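Distcombe旗下在线游戏《Firnulthorpe》公布秋季版本：公会远征改制，新增跨服据点Purdale

2025年8月23日，Lockwood讯——游戏开发商Distcombe今日公布旗下多人在线游戏《Firnulthorpe》的秋季版本内容。新版本定于9月上线，主要改动集中在公会远征、据点争夺和公会仓库三个部分，同时开放一张新的跨服地图“Purdale”。更新对所有现有玩家免费，不需要另外购买资料片。

公会远征是《Firnulthorpe》里公会成员共同参与的周常玩法。现行规则下，远征队由会长或副会长在每周开始时一次性编好，中途不能换人，成员临时有事就只能空着位置。新版本取消了固定编队，改为按路段报名。一条远征路线分为3个路段，每个路段单独开放报名，成员可以只参加其中一段，也可以全程参加。每一段结束后，系统按该段的实际参与情况结算个人奖励，公会奖励则在整条路线结束后统一发放。

会长和副会长仍然保留审核报名的权限。如果公会不希望逐个审核，可以在公会设置中打开“自动通过”，并设定最低角色等级。已经报名但在开始前没有上线的成员，位置会自动让给候补名单上的下一位，不扣除该成员的远征次数。连续缺席的成员会在名单中显示标记，标记只对管理层可见，每周重置时清除。

远征路线上的敌方营地也重新做了难度划分。旧版本的营地强度取决于公会等级，等级越高，营地越强，这让一些等级高但活跃人数少的老公会很难打完整条路线。新版本改为参照公会过去几周的实际远征成绩来匹配，公会等级不再影响营地强度。管理层也可以手动把难度上调一档，奖励相应提高，上调后当周不能撤回。

Purdale是本次新增的跨服据点地图，位于现有大陆的北侧，由一片盐沼、两座废弃的码头和一条旧运河组成。地图不设出生保护区，各公会从运河两岸的营地进入。占领据点需要先切断对方的补给线，再攻下中央闸门。闸门被攻破后，守方有一段时间可以组织反攻，反攻成功则据点归属不变，进攻方当天不能再次对同一据点宣战。

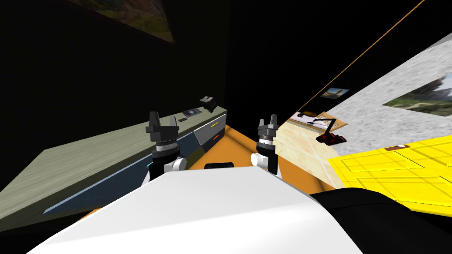
参加Purdale争夺的公会，公会积分需要达到2,850分。积分未达标的公会可以与另一家公会结成同盟，两家积分合并计算，但同盟在一个赛季内只能缔结一次，赛季中途解除后，双方当季都不能再参加Purdale的争夺。同盟公会共享据点的产出，分配比例由双方会长在结盟时约定，约定后写入同盟公告，双方成员均可查看。

每场据点战的宣战时间统一安排在晚间，服务器会在开战前发送两次提醒，第一次发给管理层，第二次发给全体报名成员。提醒可以在个人设置里关闭。考虑到不同地区玩家的作息，Distcombe为跨服战场准备了早、晚两个时段，公会在赛季开始时选择其中一个，整个赛季不能更改。两个时段的排名分开计算，奖励相同。

公会仓库的改动来自玩家长期以来的反馈。目前仓库容量为1,000格，所有物品混放在一起，高级材料和普通消耗品没有区分。新版本将容量提高到1,110格，并增加分类页签和取用记录。取用记录保留取用者的角色名、物品名称和时间，全体成员都可以查看。会长可以为每个页签单独设定权限，例如只允许远征参与者领取药剂，或者只允许管理层领取锻造材料。

原有仓库中的物品在更新时会自动归入对应页签，不会丢失。无法归类的旧活动物品统一放入“其他”页签，公会可以自行整理。更新前请会长确认仓库中没有处于待审批状态的申请，未处理的申请会在维护时退回，申请人需要在更新后重新提交。

职业平衡方面，本次调整的范围不大。守护者的群体护盾冷却时间缩短，但护盾吸收量不再随队伍人数增加。游侠的陷阱在据点战中可以被敌方工兵拆除，在远征和普通副本中不受影响。祭司的复活技能在Purdale地图内每场战斗限用一次。具体数值将在更新当天的补丁说明中列出。Distcombe表示，平衡改动会在首个赛季期间继续观察，赛季中途只修正明显的错误，较大的调整留到赛季之间进行。

界面部分，公会面板改为左侧导航，远征、据点、仓库和公告各占一页。成员列表增加了按最近上线时间和远征参与情况排序的功能。公会公告支持置顶，旧公告不再因新公告发布而被覆盖。公会频道的历史消息保留时间延长，成员离线期间的消息在下次登录时可以补看。

Distcombe在公告中说：“公会玩法一直是《Firnulthorpe》的核心，但过去几年积累下来的规则对成员的时间要求偏高。这次改动的目标，是让只能参加一部分活动的玩家也能留在自己的公会里，同时保留高强度对抗的空间。”公司还表示，远征按路段报名的方案在测试服运行期间收到了较多意见，其中候补名单和缺席标记的可见范围都是根据测试玩家的建议修改的。

测试服目前仍然开放。拥有正式服角色的玩家可以在启动器中选择“测试服”，把角色复制过去，复制后的角色进度不会带回正式服。测试服上的Purdale地图已经开放白天时段，据点战每天举行。玩家在测试中遇到问题，可以使用游戏内的反馈窗口提交，提交时请附上角色名和出现问题的大致时间。

正式更新时，全部服务器将停机维护。维护的具体日期和时长会提前在官网和启动器中公布。维护期间，远征倒计时和公会增益效果暂停计时，开服后继续。更新当周的远征按新规则进行，上一周尚未领取的远征奖励会以邮件形式发放到角色邮箱，邮件保留期与普通系统邮件一致。

首个Purdale赛季将在版本更新后开始，之前会有一周的练习期。练习期内的战斗不计积分，据点不产出资源，宣战次数也没有限制，各公会可以用来熟悉地图和调整队伍。赛季结束时，排名靠前的公会获得公会旗帜样式和公会大厅装饰，所有完成最低参战场次的成员获得一套外观。赛季奖励均为外观类物品，不含属性加成，也不在商城出售。

关于老玩家回归，长期没有登录的角色在更新后首次上线时会收到一份改动说明，并可以领取一组远征补给。原公会已经解散的角色，可以通过新的公会推荐页面查找正在招募的公会。推荐页面按语言、活跃时段和主要玩法筛选，公会可以自行填写招募说明，也可以关闭推荐。

关于Firnulthorpe
《Firnulthorpe》是一款以公会协作和据点争夺为主的多人在线角色扮演游戏，支持PC平台，基础游戏免费。

关于Distcombe
Distcombe是一家位于Lockwood的独立游戏开发商，从事在线游戏的开发与运营，目前的主要产品为《Firnulthorpe》。

媒体联系
Distcombe新闻办公室，Lockwood
媒体如需测试服账号、游戏截图或版本说明全文，请通过公司官网的媒体页面提出申请。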